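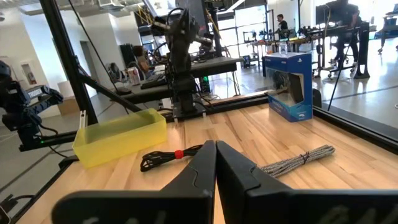
## February, Stimari rear diff, bench notes

Diff out of the drift car again. Hemant Rana had the casing on the stand by the time I got in, so I started with the oil. Dark, with fine grey paste on the magnet but no chips. Pinion bearing preload still in spec. Left output seal weeping, changed it.

Clutch pack is the problem. Three friction plates on the left side are glazed and one has a blue patch near the tabs. Breakaway torque was 64 Nm on the first pull and dropped to 50 once it had moved. Nomvula Mnguni says the car lets go of the inside wheel halfway through a long slide, then grabs – that fits.

Plates on order from Pelidar. Went through the old Kruger set in the drawer and they're too thin to bother with.

Also done:

- cleaned and re-torqued the ring gear bolts
- new breather hose, old one was split at the clip
- checked both driveshaft flanges, fine

Ekby circuit is booked for the next outing. If the plates come late we run the spare diff, which has the longer final drive, so she'll need second gear for the hairpin.
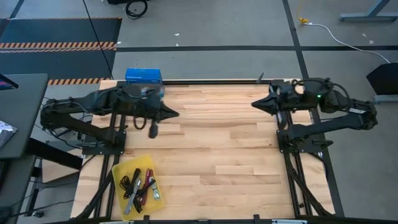
**Do the new plates need soaking before they go in?**

Soak them overnight in the diff oil, then turn the unit over by hand before checking breakaway. Dry plates gave us a false high reading last time.

Still to do: shim the right side, refill, 21 slow figure-of-eights in the yard, then drain and look at the magnet again.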